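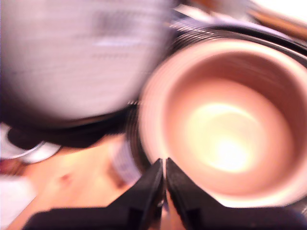
Gullach says its new refill plan will cut trash at its 30 coffee counters. Customers pay a deposit, take a reusable cup and bring it back to any counter. The company puts the return rate in its October trial at 206 out of 223 cups, but it has not said how long people were given, or whether staff were counted as customers.

"I'd like to see those numbers after a winter," said Phyllis Kettle, who ran a similar plan at the Midanus food hall until it was dropped. "People leave them in the car."

Damian Wróbel, a spokesman for Gullach, said full results would be shared "in due course" — the same answer he gave when asked what washing and trucking the cups will cost. The price of a coffee in a paper cup goes up the day the plan starts.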